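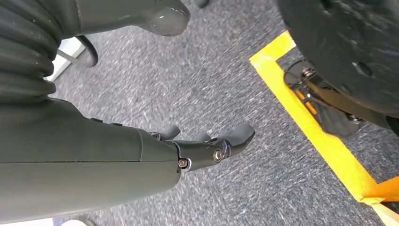 How do you freshen up a low-pile gray carpet?

Hi all! Ours is a speckled gray, white and charcoal, and it hides crumbs so well that I forget to vacuum - then the whole room feels dull. Is there anything gentle I can try before renting a machine?
Soledad Escobar

2 answers

Vacuum slowly, once in each direction, then go over it with a barely damp cloth and a drop of dish soap. I did our den that way in November (it took me all afternoon, with tea breaks) and was so pleased! Try a corner first.
Noémie Bodin

baking soda
Hervé Maillard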